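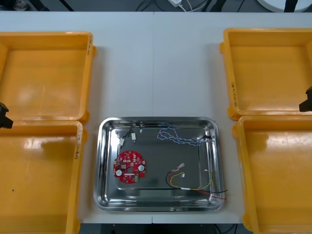
Section 6. Setting up the sorting job

Read this before you promise anyone that the Flokunard cell will take over parts sorting. It can do a fair amount of it. It can't yet do it the way a person on the bench does, half looking, and the settings below assume as much.

1. Put the steel tray between the two arms, where both grippers can reach it. Set the bins on either side.

2. Mark each bin on the rim. The marking is for your staff — the software goes by bin position and won't notice if two bins get swapped.

3. Empty the bins before a run.

4. Lay the parts in the tray with space between them. Boards can go in any direction. Wire harnesses must not cross.

5. Tuck loose wire ends inside the rim. An end hanging over the side can catch when the arm lifts.

6. Choose Sort, then Slow. Leave Fast alone until you have watched a full shift.

Caution: Keep hands out of the tray while either arm is powered. Pausing the job does not cut power.

Note: Polished trays throw back light and the color of whatever is next to them. If the arm reaches for a spot with nothing in it, dim the overhead lamps and repeat step 4.

Note on results: In our June trial at Zultdale, the cell made 1,798 picks out of a planned 3,000 before we stopped it. Boards went well. Harnesses did not, and Latifa Tahiri spent almost 2 hours untangling them. The brochure says "hands-free." We would not plan staffing on that.

Report dropped parts to Rania El Fassi, with the job log attached.

Revised November 4, 2020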